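Sorting the Lost and Left: A Study of Odds and Ends in Shared Kitchens
Student project report, Rónán Keogh
Sevbridge campus, August

1. Background

Every shared kitchen in the Srour building has a drawer that will not close. Our group set out to learn what lives in it, and in the cupboards, and on top of the fridge, where things go when their owners have moved on in life.

We visited 3 kitchens and asked residents to hand over whatever they no longer claimed. They were generous. One fellow offered us his roommate's kettle, which we declined.

2. Method

Items went into a bin and were sorted by use – drinking, eating, cleaning, and a fourth heading we called "other" and came to regret. We allowed 40 minutes per kitchen. The budget was 300 dollars, most of it spent on storage tubs and a label maker that prints in one size, which is enormous.

The first attempt at sorting by colour was abandoned before lunch. Grey turned out to be a matter of opinion, and the argument is recorded in Appendix B for anyone with an evening free.

3. Results

Plastic won easily. Bottles and cups outlive every tenancy, and bowls travel in company, usually with something stuffed inside that the bowl did not ask for.
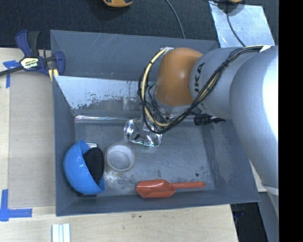 Mixed loads slowed us down the most. A clear bottle on its side, a cup, a blue bowl with dark fabric in it and an orange-red scoop belong under at least three headings, and the group could defend all of them. We settled on filing the bowl under eating and anything inside it separately, a rule that doubled the paperwork.

The scoop went under "other". Two members still want it under cooking.

4. Next steps

The Virbridge kitchens are next, if they will have us. We would bring shallower tubs and fewer headings, and leave the label maker at home.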